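Books keep falling over in my mesh desk rack

Asked by Jacqueline Cordier, 07/09/2025
384 views

I have a black mesh book rack on my work table, the kind with upright dividers. It is never full. I keep a few books in it at one end and the rest stays open for whatever I am using that week. The trouble is that every time I pull a book out, the next one slides down or tips sideways into the gap. The paperbacks are the worst. A couple of them already have bent covers.

I also have brochures and thin manuals that I would like to keep with the books, but they just fold over when I stand them up.

I don't want to buy a bigger shelf. Is there a better way to load this thing, or did I get the wrong rack?

2 answers

Anil Shetty
Accepted answer, 62 votes

The rack is fine. Mesh racks like this are slippery on the bottom and the dividers are usually set wider than one book, so anything half loaded will lean.

What works for me:

Start at one end and fill each slot before you go to the next one. Two medium paperbacks to a slot is better than one in every slot, even if the second way looks neater.

Put the stiffest book on the open side, where the row stops. A hardcover is good. It holds up the soft ones behind it.

Keep the spines facing out and line them up with the front edge. If you push some of them all the way back you end up grabbing the wrong one and dragging its neighbor out too.
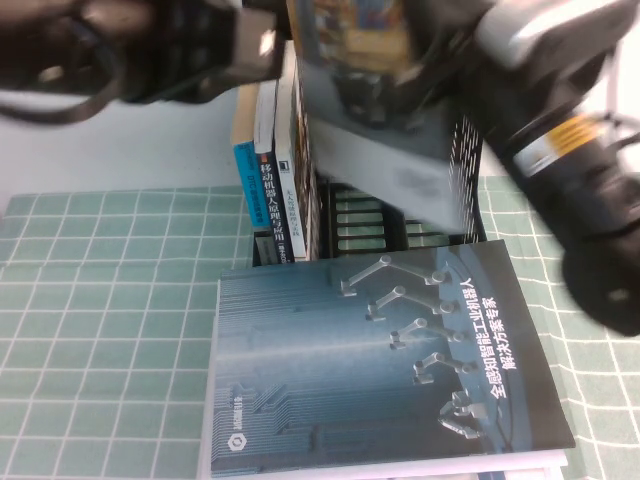
Row kept to the left end of the rack, brochure flat on the mat.

When you take a book out, lift it straight up until the bottom clears the divider, then bring it toward you. Pulling it forward by the top of the spine is what tips the others, and it also tears the spine over time. Put your other hand flat against the row while you do it.

For the brochures, don't stand them up loose. Either leave them flat on the table or put them all in one stiff magazine file and stand that in a slot. I use a Dotbridge file that is 8 cm wide and it takes up one slot in mine. Measure yours first.

If the whole rack moves when you pull on a book, put a cutting mat or a piece of shelf liner under it. Mine used to creep across the desk.

Comment from Jacqueline Cordier: Thanks. I moved everything to the left and put a dictionary on the end and it has stayed up so far. I was pulling by the spine, so that explains the torn one. Will look for a file for the brochures.

Comment from Anil Shetty: Clear packing tape on the inside of the torn spine will hold it for a while. Book tape is better if you can get it.

dinudis
3 votes

Just get a cheap metal bookend and stick it in there. I had the same problem and got an L shaped one from Hotent. Slide the flat part under the last book. It scratches the mesh a little but who cares.

Or lay the paperbacks down flat in a pile. They can't fall over that way.

Comment from Kurian: Flat piles are a pain if you need the one on the bottom. The bookend is a good idea though, as long as the slots are wide enough for the base. Mine were not.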